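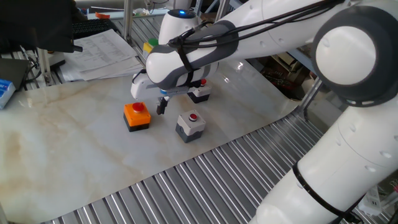 Minutes of the Building Controls and Signage Working Group, Trunditz Community Workshop, January meeting. The group met in the upstairs room at 6:30 p.m. to settle the open points on the replacement of the goods lift call stations and the related door controls. Hakim Tarigan chaired. Ikhsan Hutapea took the minutes. The chair asked that discussion of hardware be limited to surface-mounted push-button boxes of the general kind seen on the table, three of them set out in a loose triangle, and that flush panels be left for the second phase. The agenda was accepted with one change: item 5 (signage) was taken before item 4 (door controls).

1. Minutes of the previous meeting

Accepted with one correction. Under "Lift pit drainage", the word "sump" should read "gully". The pit has no sump.

2. Matters arising

2.1 The survey of existing conduit on the loading side is complete. The run between the ground floor call station and the motor room is continuous and can be reused. The run to the mezzanine has two crushed sections behind the paint store and has to be replaced.

2.2 The insurer has asked for the maintenance log in a single file. Ikhsan Hutapea has scanned the log as far back as the last rope change. Earlier pages are water-stained, and the dates on several entries can't be read. The insurer will be sent what exists, with a cover note.

2.3 The key to the motor room is still missing from the key cabinet. A second copy is held at the Paterson Street office. Carried forward.

3. Call stations

3.1 Two quotations were received, from Zevedton and from Bakenum. Both cover supply and fitting at all landings. Zevedton allows for new cable throughout. Bakenum assumes the existing cable is sound and prices replacement as an extra.

3.2 The chair noted that the insulation test on the existing cable was done with the stations still connected, so the readings can't be relied on. Members agreed that a decision between the two quotations should wait for a proper test with both ends disconnected.

3.3 Mounting height. The present stations are at different heights on each landing. After discussion it was agreed that all new stations will be fixed at one height, measured from finished floor level to the center of the lowest button. The figure will be taken from the accessibility guidance and written on the drawing. Landings with a raised threshold are to be measured from the threshold.

3.4 Fixings. The mezzanine wall is hollow block. Zevedton proposes resin anchors. Bakenum proposes a backing plate. The group prefers the plate, which can be removed without damage to the block, and will ask Zevedton to reprice on that basis.

3.5 Lead time. Zevedton gives 28 days from order and Bakenum 30. The difference was not considered material.

5. Signage

5.1 The load plate inside the lift car is scratched and will be replaced like for like. The wording is not to be altered.

5.2 A proposal to label each landing by department name was not adopted. Departments have moved twice since the last set of signs went up, and two doors still carry the old names. Landings will be numbered.

5.3 Lettering will be engraved, filled in black. Vinyl lettering was ruled out for the loading side after the trouble with the pressure washer.

4. Door controls

4.1 The loading door closes too fast on its last part of travel. The closer has been adjusted to the end of its range. Hakim Tarigan suggested a larger closer and will obtain the manufacturer's sizing table, using the measured door width and weight.

4.2 The hold-open magnet releases correctly on the fire alarm test but is slow to release from the local button. The button contacts are the likely cause - the magnet itself was changed last spring. The contact block is to be swapped before any other work is done on the door.

4.3 It was asked whether the door could share a station with the lift. The chair's view was that the two circuits should stay in separate enclosures. Agreed.

6. Budget

The allocation for this phase has $100 left after the conduit survey, excluding the sum reserved for the call stations. The contact block and the load plate can be met from this. The closer can't, and will go forward as a separate request under code 19.

7. Actions

Ikhsan Hutapea: send log and cover note to the insurer; collect the motor room key from Paterson Street and have it copied.
Hakim Tarigan: arrange insulation test; write to Zevedton about the backing plate; obtain closer sizing table.
Both: mark the agreed station height on each landing before the contractors' site visit.

8. Any other business

The light on the mezzanine stair is out again. Reported to the building office.

The meeting closed at 8:10 p.m. The next meeting will be held in the same room once the test results are in.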